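Pressemitteilung

Mittwoch, 21. Februar

Pludum legt Zwischenstand vor: 1.758 Aufnahmen aus Küchen und was sie vorerst nicht beweisen

Pludum sammelt seit dem Herbst Beispiele für ein lernendes System, das eines Tages einfache Handgriffe im Haushalt übernehmen soll. Menschen führen dazu einen Greifer von Hand durch bewohnte Räume, die Kamera läuft mit. Bislang liegen 1.758 Aufnahmen vor. Davon hat unser Prüfpartner Wolta 1.140 durchgesehen und 633 als brauchbar eingestuft.

Das ist weniger, als wir uns erhofft hatten, und wir halten es für falsch, die Zahl schönzurechnen. In der Branche ist gern von Haushaltshilfen die Rede, die kurz vor der Marktreife stehen. Wir sehen dafür in unseren eigenen Daten keinen Beleg. Eine Mikrowelle zu öffnen ist für einen Menschen eine Nebensache. Für ein System, das nur die Küche von gestern kennt, kann schon ein anders angeschlagener Türgriff das Ende des Versuchs bedeuten.

Auch die Menge allein überzeugt uns nicht mehr. Einige Teams von Costgate haben denselben Handgriff in derselben Wohnung rund 90 Mal wiederholt - das füllt Festplatten, sagt aber wenig darüber, was in der nächsten Wohnung geschieht.
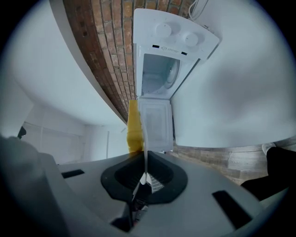

Ab April sammeln wir deshalb in kürzeren Einsätzen und in mehr Wohnungen. Die Auswertung unter dem Arbeitstitel Šimkus bleibt getrennt von der Aufnahme. Vorführungen vor Publikum sind nicht geplant. Ob die Daten am Ende reichen, lassen wir offen.

Pressekontakt: Pludum, Abteilung Kommunikation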